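Shared Workshop Puts Its Robot Through Rehearsals Before Letting It Near Anything Breakable

Nov 1, 2019

TRULBERG - The members of the Hudec workshop have spent most of the fall building a robot cell in which no one has yet pinched a finger, chiefly by building it on a screen first. The project, named Celia after a cat that also knocked things off tables, is meant to take small parts out of a tray and put them in a box. A person can do this already. The members would like to stop being that person.

The shop bought its used arm for parts kits, which it packs to pay the rent. Each kit takes 11 pieces, and last January the packing ate three straight weekends. Tamara Toma proposed automating the job and was put in charge of it before she had sat back down.

Her first step was a simulated copy of the cell, with the big white arm behind the table and the box and tray within its reach.
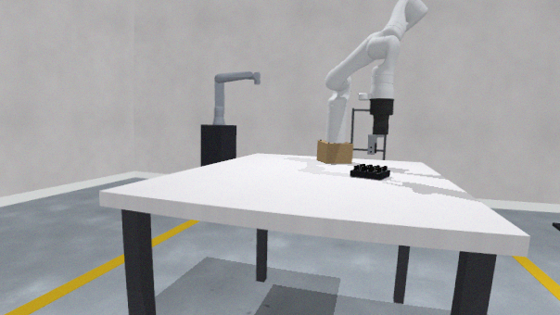 Anežka Čierny would have started with the real arm and a stack of foam. In her view a simulation is a fine place to learn what a simulation does, and the shop's actual floor has a slope that no one has ever entered into a computer. She has offered to supply the foam.

Toma has heard the point about the floor more than once and keeps a level on her desk as a courtesy. She says the rehearsals have paid off anyway. Of the first 200 simulated runs, 51 ended with the arm trying to reach a part by way of the tabletop. On real equipment that would have been an expensive month. On the screen it was a Tuesday, and she ate a sandwich through most of it.

The fix was dull. The arm now comes to a stop above its target and goes straight down, where the earlier version swooped in at an angle that everyone agreed looked terrific.

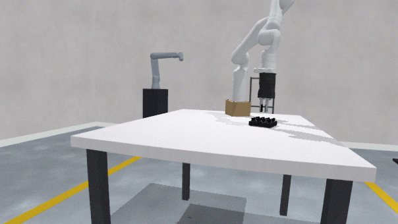

It also moves at a third of its former speed, a change that went over poorly with the younger members. Valbona Omerović, who wrote most of the motion code, has kept the fast version in a separate folder and has been asked not to open it during meetings.

The control software is a home-built package the group calls Vormont, now in its 322nd saved revision. A good number of those revisions consist of undoing the one before. Lenka Hrubý has been writing the manual, and reports that chapter two has been accurate on several occasions.

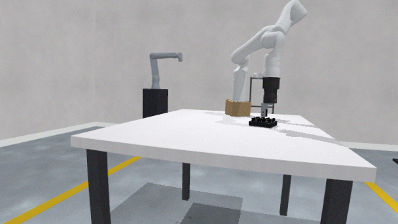

Money for the real table has been approved, after some discussion of what a table ought to cost. The group wants a close match to the one in the simulation, a broad white top on four dark legs, so that the distances Toma has worked out will still mean something when the bolts go in. Wanda Pruitt has priced the steel and is holding out for a darker top, on the grounds that she has met the other members and knows where they put their coffee.

Assembly is due to start in January. Until then the kits will be packed by hand, and the sign-up sheet is by the door - it has two names on it, both of them Toma's.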